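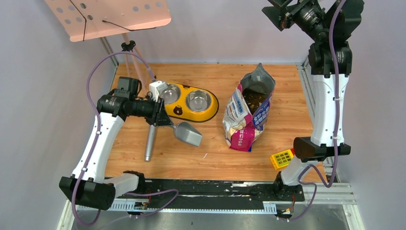
Gripper comparison, bench session in June. Two finger sets were tried on the same pair of rail-mounted arms, with the same controller settings and the same objects. The objects were chosen to be awkward in different ways: a metal pet-food scoop with a cylindrical handle, a yellow tray with two steel bowls, an open bag of kibble and a toy block. Most of the notes concern the scoop. A round metal handle gives a flat finger two contact lines and very little resistance to twist, and with the handle hanging down toward the front and the head angled off to the right, the weight sits well away from the grip. The Drergate fingers were run first, the Marchal fingers second, both with the default pad material.

The controller was a Vimura unit with a cycle time of 2000 microseconds. Grip force was limited to 22 newtons for every trial. Higher limits were tested briefly and dropped: they dented the bag and did nothing useful for the scoop.

Scoop, handle grasp. Both finger sets hold the handle when the approach is square to it. Off square, the flat pads roll the handle before they close on it, and the head ends up pointing somewhere other than where the planner thinks it is. The grooved Marchal pads reduce this but need a tighter approach. If the groove misses, the grasp is worse than with a flat pad.

Wrist camera. Useful until the fingers close, then mostly a close view of whatever is held. For the last part of a pour the fixed view is the better source. We ended up weighting the wrist view down once the grip signal went high - a crude fix, but it stayed in for the rest of the session.

Clearance over the bowls. The tray is low and the bowls are wide, so reach is easy. The difficulty is the gripper body, which covers part of a bowl from most fixed viewpoints. Any method that finds the bowl rim by color or edge should find it before the arm moves in, and keep the result. 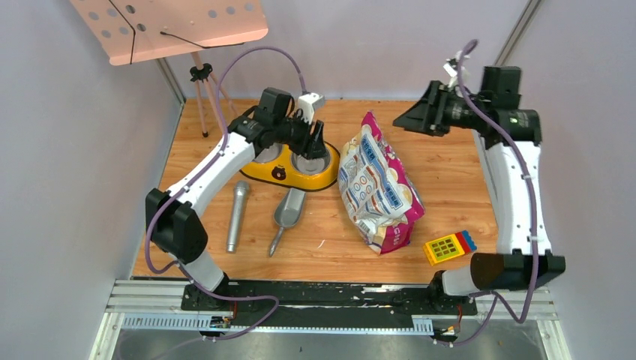 Vilmos Kocsis
Test engineer, end effectors, Flivport

Gripper lowered over the bowl holder, scoop flat on the wood in front. Picking the scoop up from flat is harder than holding it. The narrow handle leaves little height for a fingertip to get under, and the table stops the fingers before the pads are centered on it. Drergate tips are thinner at the end and did better at this. The handheld microphone next to it was added as a second silver object with a different profile. It has a larger body, so the thicker Marchal tips coped with it at the same approach height.

Snack bag. Creased glossy film is a poor target for depth sensing and a moderate one for gripping. Pinching a fold works. Closing across the full width pushes the bag away unless the other arm steadies it. Two-arm trials used the right arm for this, with its force limit cut in half.

Toy block. Included as the easy case. Flat sides, known size, bright top. Neither finger set had trouble, and we used it mainly to check calibration between the other runs.

Both arms on one rail. Shared mounting makes the relative calibration simple, and it held through the session. The cost is that a hard stop on one side can be seen in the joint readings on the other. Keep the acceleration modest during contact phases, or filter the readings. We did the first.

Cable routing. Leave a generous loop at the wrist and check it at full extension with the power off. A short loop pulls on the wrist at the end of its travel, and in the log this looks exactly like a contact event. Two early trials were discarded for that reason.

Logging. The full log has 431 entries across both finger sets, sampled at 100 Hz during contact. Pad temperature was not recorded and should have been; the Marchal pads felt softer by the end of a long run. The next session repeats the flat pickup with a thinner Marchal tip, same rail, same force limit - the remaining objects can wait.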